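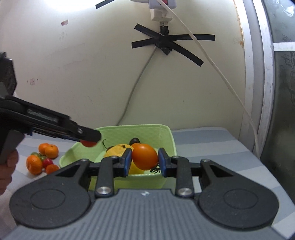 Benach Produce Room – Weekly Check, July

Bench 2, fruit baskets
Rims smooth, no cracks: OK
Basket interiors wiped: OK – check the corners again next time
Fruit bruised or split: two pieces pulled and logged

Cold room
Door seal: worn at the bottom. Reported to Rudley, ticket 205
Thermometer reading posted: OK

Floor and exits
Aisle clear: OK
Drain cover seated: NO – one screw missing
Extinguisher 23, tag current: OK

Comments: Drain cover to be fixed before the morning delivery. Recheck at 5 p.m.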